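Elgate 36-drawer cabinet for small parts: my review after one winter

I repair and alter clothes at home, mostly for neighbors, and I own too many buttons. For years I kept them in jam jars and in old cookie tins, and when I needed one particular button I emptied the whole tin on the bed. In February I finally ordered the Elgate cabinet, the larger one with 36 drawers, and I want to write down how it is to live with it. I read many reviews before I bought, and most of them were written on the day of delivery.

I paid 1592 crowns in the Tretis shop in Pronach. Shipping would have cost extra, so I took the bus and carried the carton home on my lap. It is not very heavy, but the corners are unpleasant for the knees.

The cabinet comes with the body already put together. You only slide in the drawers and screw on the six feet. Six feet is a strange number and the two middle ones do not touch my floor at all, but the cabinet stands well without them. The instructions are one sheet of paper with drawings. I understood all drawings except the last, which seems to show how to hang the cabinet on a wall with hooks that were not in my carton. I wrote to Elgate to ask and they answered the same evening that the hooks are sold separately. A polite answer, but this should be written on the carton.

Now the drawers. They are gray plastic, with a small window in the front, and they run nicely when they are half full. When a drawer is full of metal buttons it tips forward as soon as you pull it past the middle, and there is no stop at the back. I dropped one full drawer in the first week. I found shirt buttons under the radiator for a long time after that. If Elgate changes only one thing in the next version, please let it be the stop. 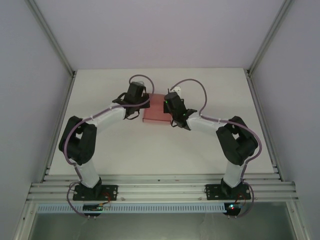 Color is the part where I disagree with the maker. All drawers are the same gray, and the window is so small that mother-of-pearl and plain white plastic look identical through it. In my opinion, a storage thing for small parts should let you recognize it before you read it. Take a translucent pinkish-red box like the one in the photo: against a white table the eye goes to it at once, and you need no label to say which one it is. With the Elgate I must read, and my eyes are not so young. I ended by painting the fronts of the upper row with nail polish, red for coat buttons and pink for children's clothes. It looks homemade, but I find things faster.

The labels deserve their own complaint. The cabinet comes with a sheet of paper labels which slide into a groove under the window. The groove is too wide, and the labels fall out when you close a drawer with some energy. I tried Nijs fabric tape instead, the narrow kind, and wrote on it with a laundry pen. This holds. I have only changed two of them since, and this was my own spelling mistake.

Dividers are included, 16 pieces, and they are good. They click in firmly and small snaps do not crawl under them. For hooks and eyes I use two dividers in one drawer, so the sizes stay apart. It is a pity that there are not enough of them for all drawers. You can buy more, in a bag, at a price that I would call brave.
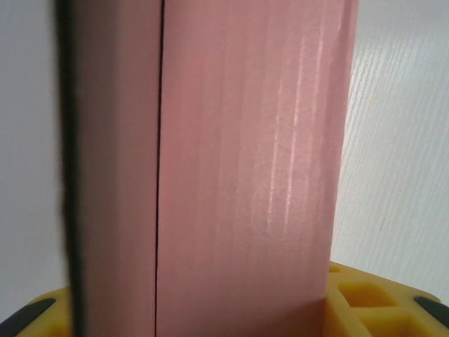 What about the plastic itself? I was afraid that it would smell, as my old sewing box did for a whole summer, but it only smelled a little on the first evening and then I forgot about it. The surface collects fine scratches from needles and from the sharp edges of zipper stops. They do not disturb me. Dust from fabric is a bigger problem: it sits in the corners of the drawers, and the corners are square, so a cloth does not reach there. I use a dry paintbrush. Washing is also possible, but you must let the drawers stand upside down for a night, otherwise water stays in the handle.

The height is practical. It stands on the shelf beside my machine and I can open the lower rows while sitting. The upper row I can open, but not look into, so I put there the things that I know by touch, such as bobbins, thimbles and the heavy buckles. I would not put pins up there. I did, and I moved them.

I also compared it with the cheaper cabinet that Tretis sells under its own name. My sister has that one in her garage for screws. Its drawers are deeper and they do have a stop, which made me jealous, but the body bends when you lift it, and two of her drawers have always been difficult to close. For screws in a garage I think it is enough. For a sewing room, where you open the same drawer twenty times in an evening, I prefer the Elgate, even with the tipping.

Who should buy it? If you have many kinds of small things and only a little of each, it will make your evenings calmer. If you have few kinds and a lot of each, take bigger boxes with lids, and better in different colors. Yarn does not fit. Standard thread spools fit lying down, large cones do not fit in any direction.

Good points: smooth drawers, firm dividers, stands straight, hardly any smell.

Bad points: no stop at the back, loose labels, everything gray, wall hooks not included.

I give it four stars of five. It would be three and a half, but the shop does not allow halves, and the lady at the counter in Pronach gave me a second sheet of labels for free. They fall out too.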